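Home | Issues | Browse by Topic | For Authors | Search

3. Labeling of Surge Protectors and User Understanding

3.1 Background

Surge protectors sold for home and small office use carry one or more indicator lights. The lights are intended to tell the owner whether the protective parts inside the unit are still working and whether the outlet behind it is properly grounded. Earlier sections described how these parts wear down with each surge they absorb. This section considers whether owners read the lights as the makers intend.

Two product lines were studied. The Zonex units use a single green light marked "Protected." The Vandholm units use two lights, one for protection and one for ground, and the second is lit only when a fault is present. Both lines continue to supply power after the protective parts have failed. A unit in this state works as an ordinary power strip, and a lamp or computer plugged into it will run as usual.

3.2 Survey method

A printed questionnaire was mailed to 1090 households that had bought one of the two lines through the Flurnano retail program. Of these, 777 returned a form that could be used. Each form asked the respondent to look at the unit in its normal place, to record which lights were on, and to state in a few words what each light meant. Respondents were asked not to consult the package or the instruction sheet. Forms received after the end of April were left out of the count.

A bench check was then carried out on 84 units sent in by respondents. Each unit was connected to a supply with known wiring, first correct and then with the ground left open, and the state of the lights was recorded. The cutoff voltage was measured on a separate tester. Units with cracked cases or damaged cords were set aside before any power was applied. Figure 4 shows a work surface marked off with tape.

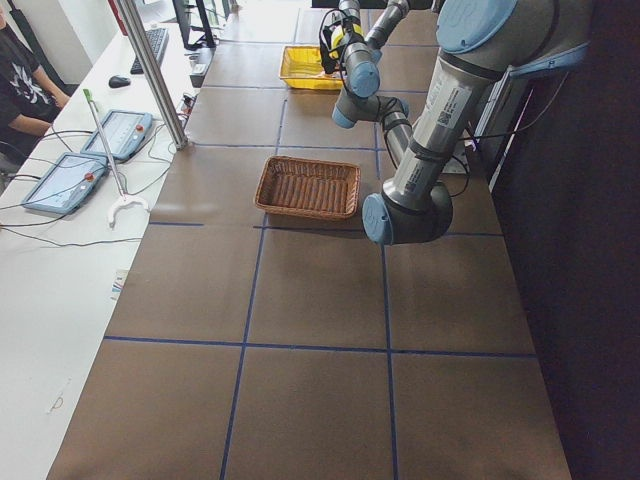 Figure 4. Taped work surface with basket.

Kowalczyk, in written comments on an earlier draft, objected that a light which goes out is a poor warning in any case, as most units sit behind a desk or cabinet where no one looks at them from one year to the next. The same comments asked that an audible alarm be treated as a separate feature and not grouped with the lights.

The objection is accepted in part. Place of use was recorded on the form, and many respondents reported that they had to move furniture to see the unit at all. The survey did not ask how often they did so. Alarms are now treated separately in Section 5.

3.3 Results

Most respondents took the green light to mean only that the power was on. This reading was more common among owners of the single-light units, where the power switch also glows when closed. Owners of the two-light units did better on the protection light but were often unsure about the ground light. Several wrote that it must be broken, as it had never come on.

In the bench check, the lights gave the correct state for ground in every unit tested. The protection light was less dependable. In a small number of units it remained on although the cutoff voltage had risen to over 700 volts, well above the value printed on the case. All such units were of the older single-light design.

3.4 Discussion

The results suggest that wording printed beside the light matters more than its color. A label reading "Replace unit when this light is off" would address the most common error at little cost. It would not help where the light itself fails to follow the condition of the parts, and that fault calls for a change in the circuit, as discussed in Section 4.

Contact the Editorial Office | Copyright and Permissions | Back to top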